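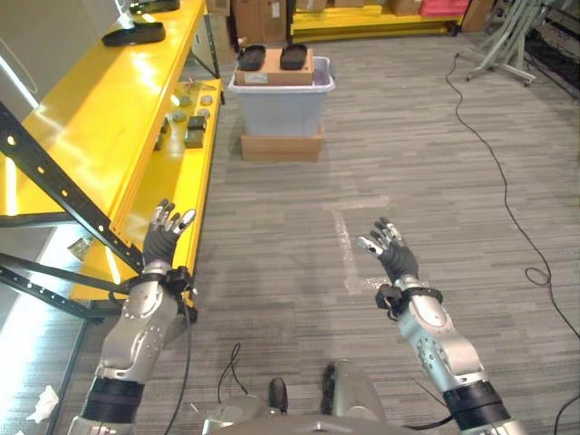 A visit to Skimel, Prernudar

My sister has been telling me for years that I would enjoy the Skimel open day, and every year I have found something else to do with myself, so it was rather pleasing to be standing in their yard at last with a paper cup of coffee and a visitor's sticker on my coat. Skimel make and repair shoes, mostly black ones, for people who are on their feet all day – waiters, ushers, orchestra players, that sort of customer – and they do it in a long low building on the edge of Prernudar that used to belong to a seed merchant. You can still make out the old lettering over the side door if you know where to look.

There were 12 of us in the morning group. We were met by Zdeňka Vrabec, who started in the office, moved to the stitching room when someone was off ill, and never went back. She has a lovely unhurried way of showing people about, and if you stopped to look at something she simply stopped as well and waited for the questions.

Getting there

If you come by bus, as I did, get off at the Zeman bakery and walk down the hill. I allowed far too long for this and had time for a poppy seed bun on the way, which I recommend. The car park is small and was full before ten. There are four steps up to the front door, but the side entrance is level and they are very happy to open it for you.

The stitching room

This was the noisy part, and the part most of our group had come for. Ľubomír Michalík let us feel the difference between two pieces of leather that looked exactly alike to me and turned out to be nothing alike once you bent them. He has an old ledger by his machine with 113 customers in it whose measurements he keeps by hand, some of them going back to the firm's first workshop, and he read us a few of the notes (no names!) about high insteps and troublesome little toes. I could have stayed there until lunch. A small boy in our group asked whether he had ever sewn his own sleeve to a shoe, and he said yes, in his first November, and showed us where the mend was.

After that came the lasts, shelf upon shelf of them. Zdeňka told us there are more than 1000 in the building and that she has given up hoping they will ever all be in the right order.
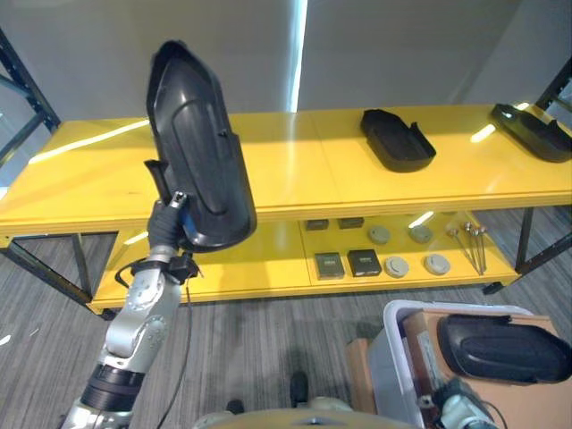
I do like seeing how other people store things, and I'm afraid I held the group up at the shelving. My own shoe cupboard at home is a disgrace, everything thrown in on top of everything else, and I had been promising myself I would sort it out before the winter. What cheered me was how easy it is to see a thing when it has a good plain colour behind it. The black moulded trays show up beautifully against that bright yellow, narrower and more angular at one end and nicely rounded at the other, and they sit at a slant with the hollow side up, so there is no hunting about for the edge of one. I came home quite determined to paint my shelves, though my husband thinks a lamp would do the job for less money.

Lakshmi Iyengar, who was walking round beside me, keeps a costume store for an amateur theatre, and she was making notes even faster than I was. We had a long talk about pairs. Her trouble is that shoes go out together and come back separately, and she has tried pegs, string, elastic bands and a very stern notice. Zdeňka's advice was to stop being kind about it and refuse a single shoe at the counter, whatever the excuse.

Packing came last. I had pictured tissue paper and ribbon, but they keep things simple, a brown cardboard box and a clear plastic bin to stand it in, and a flat piece of cardboard down on the floor underneath. The black shoe itself had a real shine along the edge of the sole, the kind I have never once managed with a tin of polish and an old vest. 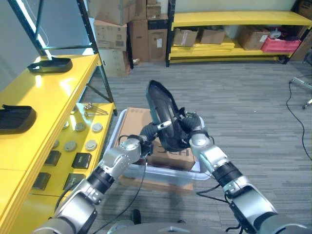 Tea and the little shop

Tea was in the canteen, with the windows open, and Lenka Trnka had made an enormous plum cake which vanished in no time. The shop next door sells laces, brushes, insoles and a polish called Trirnis that they mix for themselves. I bought two tins and a pair of laces, then went back for a third tin for my sister, who after all was right about the whole thing.

Banafsheh Moradi looks after bookings for the visits, and she asked me to mention that the afternoon groups tend to be quieter and that children are welcome so long as they keep behind the painted line in the stitching room. There is no charge, though there is a jar by the tea urn. Wear something comfortable on your feet – you will be standing for most of two hours, and people do look at your shoes. Mine were noticed. Ľubomír has them now, and I am to collect them when the heels are done.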